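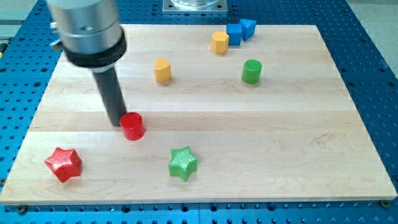

Fig. 1 – Le plateau de bois clair, avec le cylindre rouge et les deux étoiles, la rouge et la verte.

Geum-ok Myung, 28/9/19

Section 6. Installer le plateau et disposer les formes

Vous avez déballé votre coffret Vornora, vous avez vérifié son contenu à l'aide de la fiche jointe, et vous voilà prêt pour la partie la plus agréable, celle où l'on pose enfin les pièces sur le bois. Prenez votre temps pour cette première installation (je compte en général un petit quart d'heure, café compris) ; les suivantes iront bien plus vite, une fois que vos mains auront pris leurs habitudes.

Préparer le support

1. Choisissez une table stable, à une hauteur qui vous permette de voir le dessus des pièces sans vous pencher. Une table métallique perforée convient très bien, de même qu'un établi ou une bonne vieille table de cuisine. Évitez les nappes, même fines : elles glissent, elles plissent, et le plateau finit toujours par partir avec elles.

2. Passez un chiffon sec sur la table, puis sur le dessous du plateau. Un seul grain de sable suffit à le faire basculer légèrement, et l'on peut chercher longtemps d'où vient ce petit claquement agaçant.

3. Posez le plateau à plat, un bord parallèle à celui de la table, les lignes de collage allant de gauche à droite devant vous. Ces lignes vous rendront service plus loin : elles servent de repères pour aligner les pièces sans rien tracer au crayon.

4. Appuyez doucement sur chaque angle, l'un après l'autre. Si le plateau bouge, tournez-le d'un demi-tour et recommencez avant de glisser quoi que ce soit dessous.

Remarque. Les veines plus foncées et les petits nœuds font partie du bois. Deux plateaux n'ont jamais tout à fait le même dessin, et c'est un peu leur charme ! Les clients de notre atelier de Stirkbridge nous écrivent parfois à ce sujet, et nous leur répondons toujours la même chose : gardez-le, vous vous y attacherez.

Attention. Ne laissez jamais le plateau contre un radiateur ni en plein soleil derrière une vitre. Les lames collées travaillent avec la chaleur, et un plateau voilé ne se redresse pas, quoi qu'en dise votre beau-frère.

Disposer les pièces

5. Commencez par le cylindre rouge. Posez-le debout, face plate vers le haut, un peu à gauche du centre. Il servira de point de départ à toutes les autres pièces, alors mieux vaut le placer avec soin et ne plus y toucher.

6. Prenez l'étoile rouge et installez-la vers l'avant du plateau, à gauche. Vous pouvez l'orienter comme bon vous semble. Tournée légèrement de biais, elle montre à la fois son dessus et ses côtés, et les plus jeunes la reconnaissent plus volontiers ainsi.

7. Placez ensuite l'étoile verte à droite de l'étoile rouge, en laissant entre elles un large espace. Elle doit se trouver plus près de vous que le cylindre, et plus à droite que lui.

8. Répartissez le reste des pièces vers le fond du plateau. L'ordre est libre. Veillez simplement à garder entre deux voisines de quoi passer les doigts, sans quoi on en renverse une chaque fois qu'on veut saisir l'autre.

9. Reculez d'un pas et regardez l'ensemble depuis la place du joueur. Une pièce cachée derrière une autre se repère tout de suite, et il est encore temps de la décaler.

Remarque. Si vous préparez le plateau pour un jeu de tri, séparez les pièces de même couleur ou de même forme. Les deux étoiles, par exemple, se ressemblent par le contour et se distinguent par la couleur : c'est un très joli premier exercice, à condition de ne pas les avoir collées l'une à l'autre. Pour un jeu de mémoire, laissez au contraire la disposition telle quelle, faites fermer les yeux et déplacez une seule pièce.

Entretien et rangement

Les pièces en plastique se lavent à l'eau tiède avec une goutte de savon doux. Pour les étoiles, dont la surface est finement striée, une vieille brosse à dents souple fait merveille, car la poussière aime se loger dans les creux. Essuyez tout soigneusement avant de reposer les pièces sur le bois.

Le plateau, lui, ne va jamais sous le robinet. Un chiffon à peine humide, passé dans le sens des lames, puis un chiffon sec, et c'est tout. Rangez-le à plat, ou debout sur toute la longueur d'un côté, mais pas en appui sur un seul angle.

Attention. N'utilisez ni alcool ni poudre à récurer. Le cylindre rouge est brillant et nous aimerions beaucoup qu'il le reste.

À lire aussi
Section 5. Déballer le coffret et vérifier les pièces
Section 7. Premiers jeux de tri avec les étoiles
Le tapis Cavia : découpe et pose
Boîte de rangement Nolte, notice de montage
Commander une pièce de remplacement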